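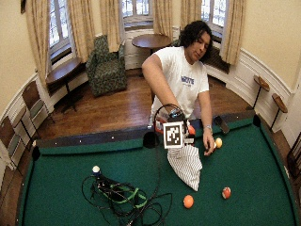 CARE AND MAINTENANCE

4.2 Brushing and Leveling the Table

Brush the cloth after each day of play. Check the level when the table is first set up and again each November, when indoor heating starts to dry the floor.

1. Remove all balls and place them in the tray.

2. Brush from the head end to the foot end in straight strokes. Use the Lozano soft brush supplied. Do not scrub in circles.

3. Brush under the cushions, moving the dirt toward the pockets.

4. Wipe the rails with a dry cloth.

5. Set the Zunberg level on the center of the bed, first lengthwise and then crosswise. Repeat at both ends.

6. If the bubble is off center, turn the leg adjuster at the low corner a quarter turn and wait 2 minutes before reading again.

NOTE: The slate set weighs more than 800 lb. Adjusters may be stiff. Use the long wrench from the Vanddale tool kit.

CAUTION: Do not lift the table by the rails. Moving the table to another room requires 3 or more people and removal of the slate.

CAUTION: Do not use water or household cleaners on the cloth. Blot spills at once and let the cloth dry before playing.

For replacement cloth, order Clitham part 210. Rail bolts are covered in section 4.3.

Revised 27/06/2023, M. Moradi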